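**Hard water and dark towels — is vinegar worth the bother?**

**prelstead_pam** wrote:

Hello all, I've been reading for ages but never posted, so do be gentle! We moved to Clivmont last October and the water is dreadfully hard. My towels have gone like toast, and the navy ones have a chalky bloom on them that won't shift however often I rinse. My neighbour swears by white vinegar in the softener drawer. Does anyone here do it, and how much?

**Gwendolyn Abernathy** wrote:

Welcome, Pam! I've done it for years and wouldn't be without it. I put 300 ml in with a full load of towels, no softener at all (softener is half the trouble, it coats the loops), and then I give them a really good shake before they go on the line. My mother did the same with a twin tub and her towels lasted until we were all grown up and gone.

**oldmangle** wrote:

Sorry Gwendolyn, I have to disagree, and I do it fondly. My last machine's door seal perished and the engineer blamed vinegar straight away. Less powder and a hotter wash will do more good. Most of us use twice what we need — I certainly did.

**Gwendolyn Abernathy** wrote:

Well, mine is on its original seal, but I'll grant you the powder! For small things, Pam, skip the machine altogether and do them by hand in the basin. I do my dark flannels and cloths that way.

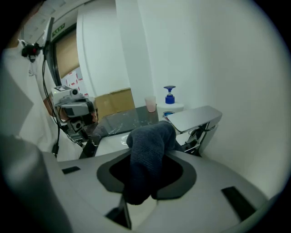

Cool water, a splash of vinegar, leave them for 22 minutes (the length of my radio serial, there's no science in it) and rinse until the smell goes. Never mix it with bleach, of course.

**prelstead_pam** wrote:

Thank you both, how kind! I'll cut the powder first and try the basin for the flannels. Would citric acid be gentler on the seal?

**oldmangle** wrote:

I'd still keep it out of the drum, but I'm a stubborn old thing. Try one towel and let us know how you get on.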